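Static charge in dry hair is a humidity problem before it is a grooming one. Below a certain moisture level, the fiber holds charge and strands repel each other.

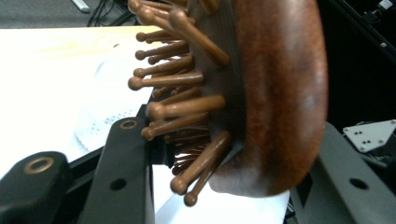

Wooden pins with rounded ball tips.

Kundholm, a small test lab, logged 200 brush strokes per sample in October.
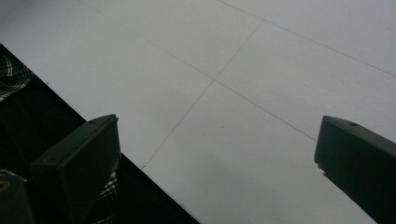 Nazanin Kordestani

Samples rested for 14 hours before each run. Charge decay slowed sharply in drier air.

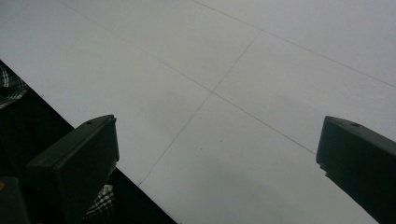 The lab repeated the runs with conditioned hair, and readings fell by up to 80 percent.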